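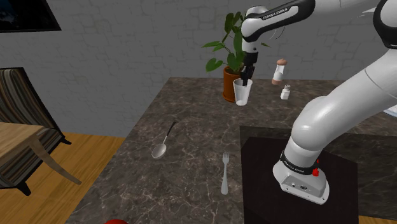

What is the Dovineck Cup? It is a winter basketball tournament for small-town high school teams, played every January in the old mill gym at Dovineck, with girls' and boys' brackets decided over one long weekend.

## Origins

The tournament grew out of a single grudge game between Jendel and Bemuva, two towns that share a river, a grain elevator and very little affection on game night. **Ľudovít Vondráček**, who coached at Jendel, wanted a neutral floor for the rematch and settled on Dovineck, halfway between them. The gym seats 488, and for that first night it was full well before tip-off. Two more schools asked to join the following winter, and the Cup was born!

## Format

Eight teams enter each bracket and play straight knockout, with a consolation side so that every squad gets at least two games. Quarters run eight minutes. Overtime is four minutes, repeated as often as needed – the longest game on record went to a third extra period before Bemuva's girls got home by a point.
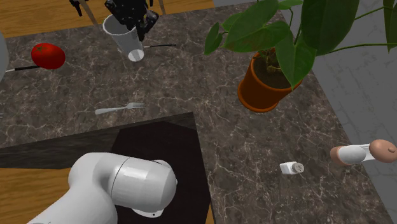
The Cup trophy is a modest thing, a silver-plated bowl on a round base, and players love it fiercely. It travels with the winning school for a year and comes back with the new name engraved. The base was replaced after the old one ran out of room for names, and the new one is a slab of dark brown stone with white and tan veins, much like the marble countertop seen here. The boys' bowl has the same base, a little wider.

## Notable games

The best-loved final is the girls' game in which Jendel trailed by 7 at the half and came back behind a full-court press that Bemuva simply couldn't solve. Guard Þórarinsdóttir, a sophomore then, had five steals in the fourth quarter and hit both free throws with the clock nearly gone. Jendel won 70–68, and people in both towns can still recite the last possession. 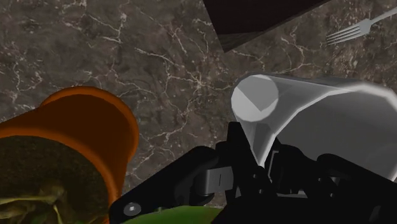 Þórarinsdóttir came back for two more Cups and finished with 981 career points in all competitions for Jendel, a school record for a guard. Her senior year brought a semifinal loss to the host school, a wonderful upset – Dovineck had never before won a game past the opening round, and the home crowd stayed on the floor until the lights were turned down.

## Records

- **Most girls' titles:** Jendel
- **Most boys' titles:** Bemuva
- **Longest game:** three overtimes, Bemuva girls

*Last revised August 24, 2023.*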